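The Spoon School

At Kubiak, the working day begins with somebody putting a spoon in a bin. Then somebody takes it out again. By lunch this has happened often enough that the people doing it have opinions about spoons, and by late afternoon they would rather not discuss them.

The company rents the upper floor of a former glove warehouse in Gekisberg, where it collects lessons for robots. A lesson, in this trade, is one person doing one small job with a gripper held in the hand. You squeeze the handle, the fingers close, and a camera above them watches where they go. The robot that will eventually learn from all this isn't there. It gets the recordings, the way a student who skips class gets the notes.

I was allowed to try it in April. I have been putting away silverware since I was six, and I came in with the confidence of a man who has never been graded on it.

My first attempt took longer than it takes to boil an egg. With your own fingers you pick up a spoon without deciding to. With two stiff ones at the end of a handle you have to decide everything: which end, what angle, how hard, and whether to come in from the side like a thief or straight down like a crane. I chose crane. The spoon chose to spin. My instructor, a patient woman in wool socks, told me to slow down, and then, a minute later, told me I was now too slow and was teaching the robot to be nervous.

This is the odd part of the job. Whatever you do, the machine is likely to take it as advice. If you hover over the bin wondering what you had for breakfast, somewhere down the line a robot may hover too. The house rules, taped beside the kettle, include "No fidgeting" and "Do not tap the rim for luck."

Kubiak's current project is called Brander, and it is about sorting small household things into containers. The target is 1424 good demonstrations. The word "good" does a lot of work there. On the day I visited, the team threw out 68 recordings before the coffee was finished, and I regret to say that nine of them were mine. Reasons for rejection are written in a shared file, in a tone I recognized from old report cards. "Drops it and looks away" was one. "Changes mind" was another.

There is a second way to do this, and it has its own corner. Zolloneo is a remote-control rig: the operator sits in a chair with a lever in each hand and drives an arm on the other side of the room. It looks far more like the future, which helps when investors come by. The staff mostly prefer the handheld tool. It's quicker, you can feel when you have bumped something, and you don't have to walk across the room to pick up what you dropped. The arm's defenders say it has one great advantage – it records only moves that the arm can make, while a human wrist will happily do something no motor on the premises could copy.

I sat in the chair for half an hour. I moved a cork from one saucer to another and felt I had docked a ship.

What surprised me was how much of the argument in the building concerned the props. Anyone can collect a thousand recordings of the same block on the same mat, and the result is a robot that knows one block. So the things on the table get swapped and shuffled, and they are chosen to be a bit of a nuisance. Shiny is a nuisance. See-through is worse, as the camera has to make sense of a wall that is only partly there. Two utensils lying one across the other is a whole evening's conversation.
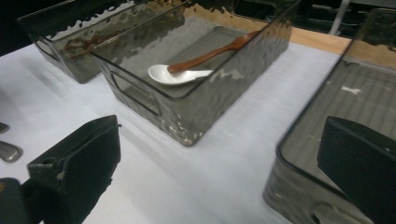
A wooden utensil rests across a ceramic spoon in one of the smoky plastic bins, between the gripper's black fingers.

The wood-on-ceramic problem sounds like nothing. Grab the top one and lift. But pinch it too low and you may get both, or you may get the top one and send the other skating across the plastic. The experienced people go for the shaft, well away from the crossing, and they lift before they pull. Ask them why and they have to do it again in the air with an invisible gripper to find out.

By the end of my shift I had nine keepers to my name, the same as my morning's rejects, and the instructor called that respectable. I went home and emptied the dishwasher by hand. I caught myself approaching a teaspoon straight down, like a crane, and then waiting a moment in case anyone wanted it done over.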